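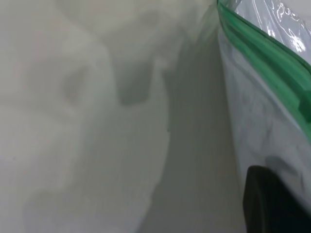

The view from the wrist: one black finger, a clear bag with a green zip seal, and something soft and white alongside.

There is a kettle at the Hladun workshop that takes so long to boil that people have learned to put it on before they take their coats off. I was grateful for it the evening I visited, in March, with the rain coming sideways across the parking lot and the big roller door refusing to close the last hand's width. Ostap Lysenko wedged a rolled-up moving blanket under it, made me a tea in a mug with somebody else's name on it, and took me over to meet Prollus.

Prollus is an arm. It is bolted to the end of a workbench that used to be a kitchen counter in Ostap's mother's house, and it has been, depending on whom you ask, a hobby, a money pit or the best thing that ever happened to the back half of the building. Ostap and his cousin Radymyr started it in a spare bedroom, printing the joints one at a time on a machine that ran all night beside the bed. When the spare bedroom was needed for an actual guest, the whole lot moved here, where 16 members share the rent, the drill press and a good deal of unasked-for advice.

"I thought we'd be done by the end of that first winter," Radymyr told me. "I'd told my wife that, anyway."

The shoulder went together three times. The first version sagged, the second was so stiff it chewed through its own belt, and the third is the one you see now, with a bearing Hooman Mohammadi found in a box of bits he'd been carting from house to house for years. Hooman is a retired elevator mechanic and has opinions about bearings, all of which I heard and most of which I enjoyed.

What they are working on at the moment is bags. Clear plastic ones with a zip top, the sort you have in a kitchen drawer. It sounds like small potatoes until you watch it for an hour. A wooden block stays where you left it, but plastic film slides and puckers and catches the light, and anything soft nearby is a different shape every time it's touched. Zoia Melnychuk, who writes most of the software, looks after the little camera at the wrist, and she is fond of coloured seals for the plain reason that she can find them on her screen. The rest of a bag, she says, comes and goes depending on the lamp.

She keeps a tally of every try, good or bad, in a program she named Clurner after a cat. It stood at 3,961 when I was there. I asked how many of those had been good ones and she laughed and went to see about the kettle.

The money side is modest, though not as modest as they'd like. The motors were bought second-hand, the power supply came out of a dead arcade cabinet, and the fingers, which are the newest part, took nearly 300 hours of evenings to get right. Yevdokiia Zakharchenko shaped them. She builds violins at the next bench over and got pulled in, she says, by the sound of two grown men arguing over a file. It was her idea to round off the tips, and she still takes them home now and then to fuss with the edges.

A second arm is on its way. It's called Juson, it has an elbow and not much else so far, and it lives under a tea towel on the shelf above the sink. Radymyr would like the two of them working side by side by next winter. He has not mentioned this date at home.

I stayed until after ten, a good deal later than I'd meant to, and Ostap walked me out past the blanket and told me to come back when Juson has a hand.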